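Search
Search stories, places, trips
Go

The Slow Road to the Linari

I booked three nights at the Linari because I got the date wrong. I'd meant to come up in October with everybody else, when the maples are going off like fireworks and you can't get a table anywhere, and I clicked on November by mistake and didn't notice until the confirmation landed. The rate was half what I'd braced for. I decided I was a November person after all.

The drive up from the valley is the kind you do with the radio off. You climb through the village of Yap – one gas pump, one church, one very good pie counter – and then the road narrows and starts switching back on itself, and just when you're sure you missed the turn there's a green sign the size of a cereal box and a gravel lane. The hotel sits at 3,494 feet, a fact you will find on the key tags, the matchbooks, the laundry bags and the bottom of the soup bowls. By the second day I was telling strangers on the phone.

It has been a hotel, a school for girls, a hotel again, a place where a furniture company kept its out-of-season stock, and now, for the past six years, a hotel once more. There are 14 rooms. There used to be far more, tiny ones with a bath at the end of the hall, and the current owners knocked them together in pairs and threes. You can still see it in the doors. My room had two of them to the same corridor, side by side, and I used the left one coming in and the right one going out, just for fun.

Let me get the complaints over with. The water takes its time getting hot on the top floor (I counted my way through most of a song I was humming). The lamp by my bed had a switch halfway down the cord, on the wall side, behind the headboard, where only a child or a cat could reach it. And the Wi-Fi is fine in the lobby and a rumor everywhere else. If you need to send a big file, do it before dinner, when the other guests are upstairs changing.

Okay, now the good part, and it's the lobby. I've stayed in grander ones. I've stayed in ones with waterfalls! But I have never spent so many hours in a hotel lobby by choice. There's a fireplace you could park a golf cart in, and a row of mismatched armchairs pulled up to it, and from four o'clock on there is a pot of something hot on the side table with a ladle and a stack of cups. The first day it was cider. The second day it was a spiced tomato thing I was suspicious of and then had three cups of. People talk to each other down there. A couple from the coast taught me a card game that I have already forgotten, and I lost every hand of it very happily.

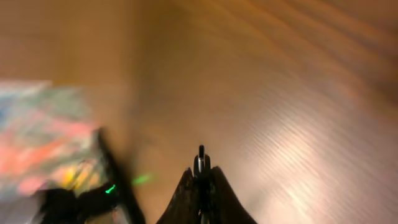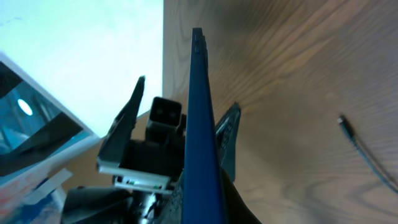
Supper at the Flotudar

The hotel restaurant has its own name, the Flotudar, and its own front door around the side, so folks from Yap can come eat without feeling like they're walking through somebody's living room. They do come, too. On Thursday, which is chicken and dumplings night, every table was taken by six and there was a line of people on the porch in their good coats, chatting, in no hurry at all.

The menu is short and changes on a whim. I had a trout with brown butter one night, and a pork chop with stewed apples the next that I still think about when I'm supposed to be working. The bread comes warm in a cloth with a dish of salted butter, and they'll bring more if you look at the empty cloth sadly enough. Desserts are old-fashioned and enormous. Get the buttermilk pie. If you think you're too full for the buttermilk pie, go walk around the building once and come back.

What I liked most was that the dining room doesn't fuss. The server told me flat out that the beet salad wasn't as good that evening as it had been the evening before and I should have the soup. I had the soup. It was potato, and the bowl told me how high up I was.

Breakfast is in the same room and it's included, and it runs until 10:30, a very civilized hour. There are eggs however you like them, and biscuits, and a sour cherry jam that they sell by the jar at the front desk. I bought two and only one made it home.

Getting Out of the Chair

You should leave the lobby at least once. The Boltuline trail starts behind the old icehouse and climbs to an overlook with a bench, and the front desk will tell you it's an easy stroll. It is 623 steps, cut into the hillside by somebody with much longer legs than mine, and I know the number because it's painted on a board at the bottom, I suppose as a warning. I stopped often to admire the view – of my shoes, mainly, while I got my breath back.

But oh, the top! With the leaves down you can see clear across to the next ridge and the one past that, all of it gray and violet and soft at the edges, with a thread of chimney smoke coming up out of Yap. I had it all to myself for over an hour. In October, I was told, you have to wait your turn for the bench.

If stairs aren't your thing, there's a flat loop around the millpond that takes no effort whatsoever, and the hotel keeps a rack of rubber boots by the back door in every size. Borrow a pair. The path is boggy on the far side, and the ducks there are bold and will follow you if they think you've got a biscuit in your pocket. I did have a biscuit in my pocket.

Down in the village, the pie counter closes when the pie is gone, so go early. Next door is a secondhand bookstore with a wood stove and a shelf of mysteries out front that you pay for through a slot in the door.

Before You Go

Ask for a room on the east side if you like waking up with the sun, or the west side if you're like me and would prefer it minded its own business. Rooms on the second floor are the biggest. Dogs are welcome on the ground floor only. The gravel lane gets slick after a freeze, so bring decent tires, and fill up before you leave the valley in case the one pump is having a day off. The hotel closes after New Year's and opens again in March, and the fireplace is lit every evening it's open.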